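CLUSEWVOOD TEST VEHICLE GROUP
Minutes of the Maintenance and Setup Meeting, August

Present: representatives of Omulis (vehicle operations), Covell (sensor maintenance) and Dervishi (software and data).

The meeting opened at 2:00 p.m. The minutes of the previous meeting were approved with one correction: the torque check on the camera bracket falls to Covell.

1. Condition of the automated vehicle

Omulis reported that the vehicle remains available for daytime runs with a safety driver at the wheel. The front camera had been removed for cleaning and refitted on the same bracket. The lock nuts were replaced and marked with paint. The cable clip behind the mirror was found cracked and has been ordered again under part number 963.

2. Camera aim and hood mask

Dervishi presented the results of the aim check on the town route. The hood of the car takes up the bottom of the camera's view, and the software must ignore that area. The mask now in use was drawn before the bracket was refitted and no longer follows the hood line. 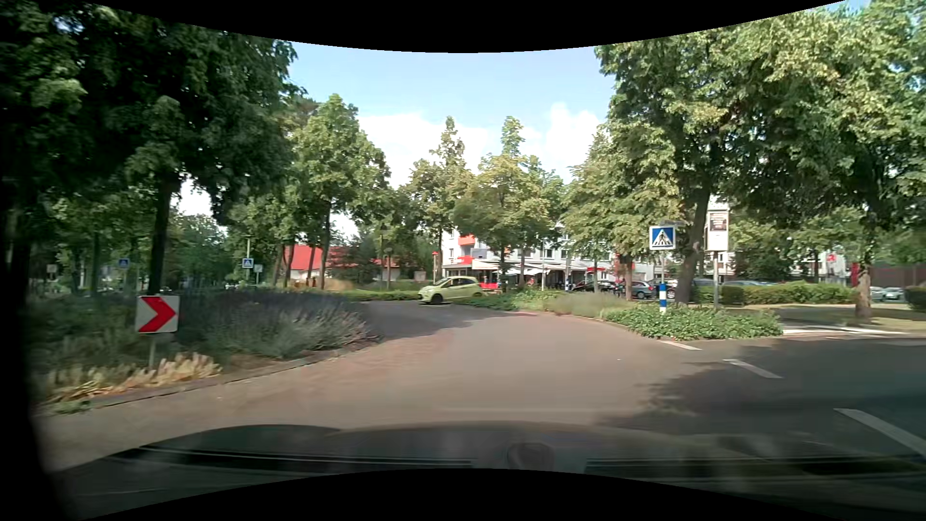 Dervishi asked that the new mask be drawn from road recordings and then compared with the target board in the shop. Covell agreed, on the condition that the bracket is not touched between the two. The tolerance at the board remains 6 millimeters.

The roundabout was kept as the reference point for the turning portion of the check. Left-hand curves had given unstable results with the earlier lens settings, and the group wishes to see a full set of turns before the settings are locked.

Agreed: Dervishi to draw the new mask. Omulis to keep the vehicle off other work until the comparison is complete.

3. Windshield reflections

Covell noted that reflections from the dashboard continue to appear over the road area on straight sections in bright weather. A matte cover for the dashboard was discussed, along with a hood around the lens. The lens hood was preferred, as it can be removed without disturbing the camera. The cost is not to exceed $400, fitting included.

The group reviewed the straight portion of the route, where the vehicle follows a minivan past parked cars and tree shade. Dervishi asked that the same portion be driven again once the lens hood is fitted, so that the two recordings can be compared.
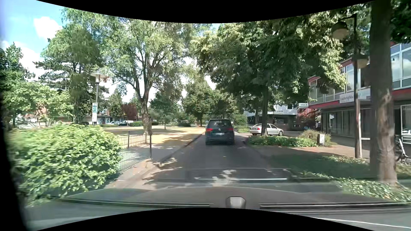 4. Service interval

The present interval for cleaning the glass and checking the connectors is 2000 miles. Covell proposed adding a visual check at the start of each shift, to be entered in the vehicle log. The proposal was accepted.

5. Other business

Omulis asked for a second key to the calibration cabinet. Referred to the Clusewvood site office.

The meeting closed at 3:10 p.m.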